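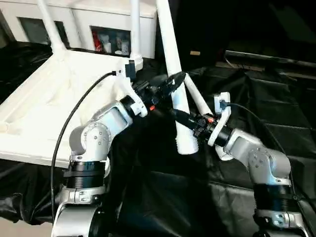 December, 4:40 p.m.

Picking up the sharpening notes where I left them, and apologies in advance to anyone who has to read my handwriting on the paper copy. I spent most of the afternoon on the Drondier chisels and the old block plane Märta brought back from Boston, and I want to get it all down while my fingers still remember what they were doing.

First, the stones. The 2000 had gone hollow again. I laid the steel ruler across it and there was daylight under the middle, a good long sliver of it, so everything we've put on that stone lately will have come off with a bit of a belly. I flattened it on the coarse plate with a pencil grid drawn over the face, rubbed until the grid was gone, drew the grid again and rubbed again. It took two rounds to clear the middle. The 4000 needed only a few passes, bless it. I also chamfered the edges of both, which I always mean to do and usually forget until a corner chips off into the slurry and leaves a scratch right across a back I've just finished polishing!

The wide chisel came up beautifully. The burr turned over evenly along the whole edge, I worked it off on the 4000 with light strokes, back then bevel, and it took end grain off a scrap of pine with a surface I kept wanting to touch. The narrow one is another story. It has 607 stamped on the tang and the steel feels gummy to me - the burr just folds back and forth and doesn't want to let go. Salamatu thinks somebody overheated it on the grinder years ago and that there's good steel further back. She may well be right (she usually is about grinders). I've taken the bevel back 2 mm by hand and will try it again before I say anything unkind about the maker.
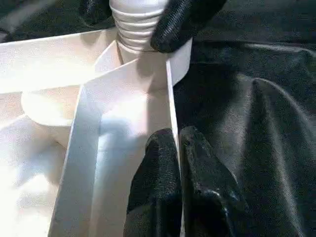 White ribbed part, close up.

The block plane had a sound iron and a rotten chip of rust under the lever cap. I took the rust off with fine wool and a little Stidex, wiped everything down, and then wiped it down again, as that stuff creeps onto the wood if you leave any behind. The mouth is still a touch wide for figured maple but it'll be lovely for breaking edges. Märta, if you're reading this, your iron was ground slightly out of square and I've left it that way for now. I didn't want to take off that much metal without asking you first.

I tried the leather strop from Zalewska too, with the green compound crayoned on thinly. I like it, though I caught myself lifting the handle at the end of each stroke, and that rounds the edge over in no time. Slower, and stop before the lift. I've written that on a bit of masking tape and stuck it to the strop where I can't miss it.

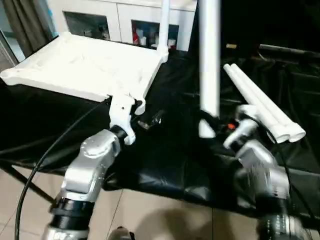
Do the 2000 and the 4000 both need to be soaked before use?

Only the 2000 does. Leave it in the tub until it stops bubbling, and just splash a little water on the 4000 as you go.

Still to do: regrind the narrow chisel if it misbehaves again, find the lid for the tub, and ask Dariusz whether he wants his marking knife beveled on one side or both. Tea now, then sweeping up.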